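**Ticket: sourdough starter calculator gives wrong flour weight after unit switch**
Status: resolved, leaving open for a bit in case it comes back
Component: Pimentel recipe scaler, running on the Bremar tablet in the kitchen

OK, I finally caught this one in the act, so I'm writing everything down while it's fresh!

**What happens**

I enter my starter build in grams, switch the display to ounces to check something, switch back to grams, and the flour has changed. Not by much. My 2000 g batch comes back with the flour a few grams light, and if I flip back and forth enough times it keeps drifting. Water and salt stay put. Only the flour moves.

**What I expected**

Same number going in and coming out, however many times I poke the button.

**Steps**

1. Open a new recipe, set total dough to 2000 g.
2. Set the starter to 372 g (this is my usual Vulldale rye build, equal parts).
3. Tap the units button twice.
4. Look at the flour line.

Happens every time with 372. With a starter of 200 g I couldn't get it to happen at all, which had me thinking for most of an evening that I'd dreamed the whole thing.

**Tried so far**

- Closed and reopened the app. No change.
- Cleared saved recipes (exported first, phew). No change.
- Turned off "round to nearest 50" in the settings. No change, although the total looked much nicer.
- Made a fresh recipe with the same numbers under a different name. Same drift.
- Swapped the flour type from rye to plain white. Same drift, so it isn't the rye profile.
- Checked the kitchen scale against a bag of sugar, in case I was chasing two problems at once. Scale is fine.

The fifth one made me happy because I'd been blaming the rye profile for weeks. It has that extra absorption setting and I was sure it was getting applied twice. Nope! Sorry, rye profile.

I also wondered about the starter being counted as half flour and half water. When the display goes to ounces, the starter weight gets rounded, and then its flour half gets taken out of the rounded number. If the app then keeps the rounded one, the main flour line would have to shift to make up the difference. That would explain why a nice even number survives and an awkward one doesn't, maybe. I love this theory but have no way to prove it from my side of the screen.

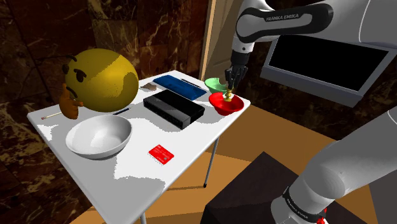 Ishbel Buchanan replied that the theory was close, and that the rounding happens one step later than I'd guessed: the starter weight is stored correctly, but the flour inside the starter gets saved in whatever unit is showing, to one decimal place. She asked me to try locking the starter field before switching units, and to send the exported recipe file from before and after.

**Update, same evening**

Locked the starter field and flipped the units until my thumb got bored. Flour didn't budge! Unlocked it, flipped twice, drift came straight back. Both files sent. I had a look at them in a text editor myself and the only line that differs is the one called starter_flour, so that matches what Ishbel said exactly. Very satisfying to see it sitting there.

**Update 2**

Got the new build (it's listed as Nondus in the update screen, I gather that's just the release name). Results:

- 2000 g dough, 372 g starter, unlocked: stable
- Same with rye: stable
- Old recipe saved before the update: still carries the wrong flour weight, but doesn't drift any further
- Old recipe, starter weight deleted and typed in again: correct and stable

So anybody with older recipes will want to retype the starter once. I did mine over a cup of tea, and two of my regular loaves had been short of flour for who knows how long. The seeded one always felt a touch slack to me and I'd been putting it down to my shaping.

**Still open**

- Could the lock icon be bigger? I've used this app since October and had no idea it was a button.
- The ounces view still shows one decimal place. Fine for bread, a bit coarse for yeast and salt. Happy to make a separate ticket for that.

Baking a test loaf tomorrow with the corrected numbers, will add the crumb notes here.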